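Subject: Re: [laundry-list] Folding on a bed or on a table?
Date: 2024-07-27
3 replies - 0 shares

Kevin Sotelo wrote:
> I have read the Wornum leaflet again and it says to fold shirts on a
> hard table. My back does not like our table. Does anyone fold on
> something soft, and do the sleeves stay straight? Also, what do you
> do with the sheet underneath, does it not move with the shirt?

Dear Kevin, dear all,

I fold on a soft surface since last November, when we moved to Sestmont, and I would not go back. The sleeves stay straight if you smooth the shirt from the collar down, with the flat of the hand, before the first fold. If you pull at the corners, the cloth under it comes also, and then you must begin again.

For the cover I advise a fitted one, in a plain pale colour. On a pale green I find a blue shirt very quickly, and I see lint too. Small wrinkles in the cover do no harm. I paid 52 for mine at Felo and it washes well.

The wooden table I keep for the things which are waiting - a cap, a notepad, the next piece of blue clothing. The washing machine is just beside it, so the walk is short.

Both with the folding surface in front and the table behind:
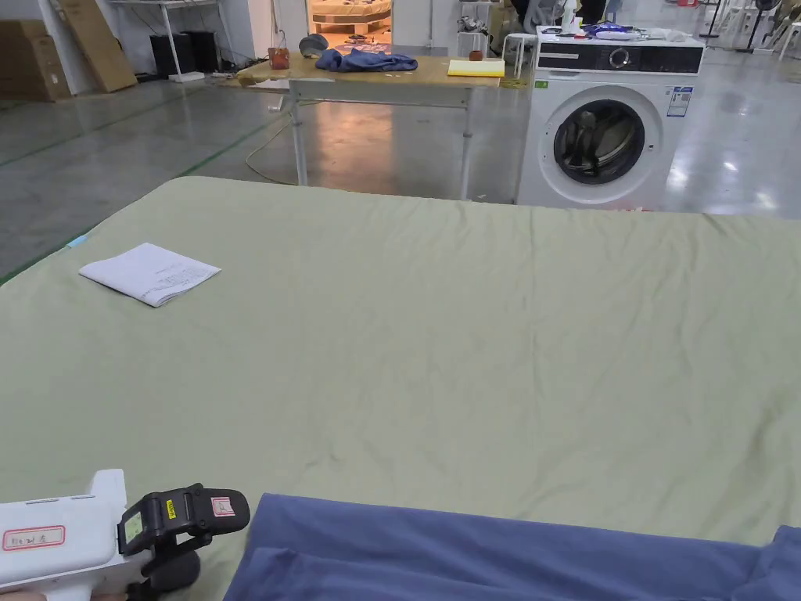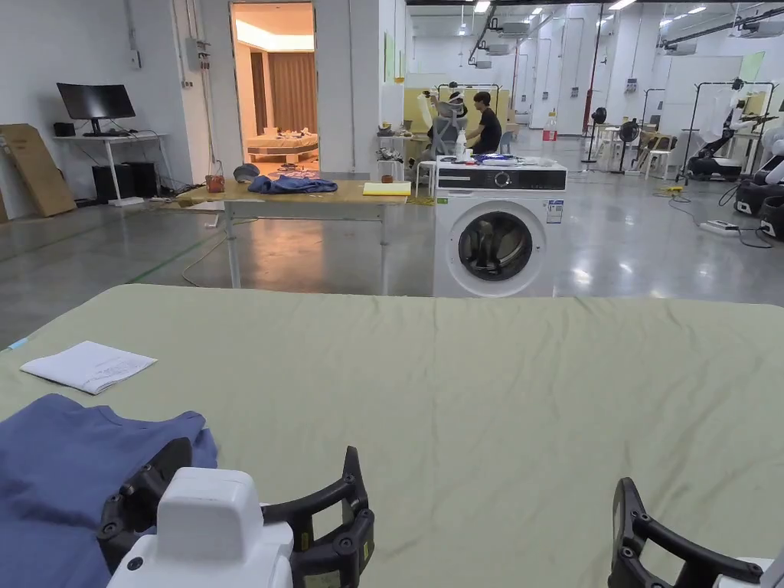
About the height I am less certain. Espinoza wrote on this list that the surface should come to the hip, but she is taller than me and I prefer it a little lower. Please try with some books under the legs before you buy anything.

One question from my side: does somebody still have the older Wornum leaflet, the one with the method for long sleeves? My copy has lost its second page.

With kind regards to everybody,
Marta

1 comment | Share (0)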